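Print this page
E-mail this page

Overgaard 71 folding work table: review

The Overgaard 71 is sold as a general-purpose table for small flats: meals, laptop work, sewing, folding washing. It has a white top, four steel legs that fold in pairs, and a locking strut on each pair. We used one daily from October and compared it with the Tornier bench table it replaced.

Assembly

There is none to speak of. The table arrives folded, with the feet in a separate bag. Each foot threads into the leg and gives a small amount of height adjustment. The threads on ours were clean except for one, which needed running in and out twice before it seated. The instruction sheet covers this in a single line and omits the direction of the lock collar, which is left-handed. Overgaard should correct that.

Stability

With the struts locked there is slight movement along the long axis when writing and none across it. The Tornier was stiffer in both directions but weighed a good deal more and could not be folded. Typing causes no visible shake. A domestic sewing machine at full speed does, and a cup of tea placed at the far end will show rings. Slowing the machine or moving it over a leg pair cures most of it.

The top

The surface is matte and has very little grain. Paper slides on it slightly too easily for handwriting, and a sheet of card underneath helps. Glare from an overhead lamp is low. At 600 mm deep it takes an open laptop with a notebook in front, but two people facing each other will find it narrow.

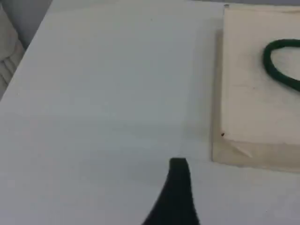
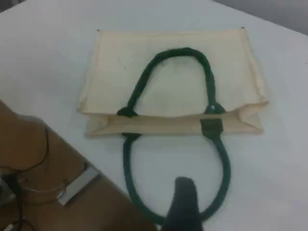 Marks are the usual worry with a white finish. Ballpoint came off with a damp cloth. Pencil needed washing-up liquid. Felt tip left overnight did not come off fully with either, and we stopped short of solvents, which the makers advise against. Turmeric left a faint yellow patch that faded over the following weeks. No scratches have appeared from normal use, though a dragged stoneware plate left a grey line that had to be rubbed out with a melamine sponge.

The edge banding is the weaker part. It is well glued on the long sides, but one short side has a slight lip that catches a sleeve. A Nolik table we tested earlier had the same fault in the same position and it grew worse with time. We will check again in spring.

Folding and storage

Folded, the table stands upright unaided, which the Dratix equivalent will not do. It can be carried by one adult using the cut-out handle. The locks need a firm push and are stiff for anyone with a weak grip. Fingers should be kept clear of the strut hinge, where there is no guard.

Specification

Width: 900 mm
Depth: 600 mm
Part number for replacement feet: 541
Finish: white, matte
Feet: threaded, adjustable

Verdict

Recommended for light and mixed use. Those who sew for long periods should look for a fixed frame. The edge banding and the instruction sheet both need attention.

Print this page
E-mail this page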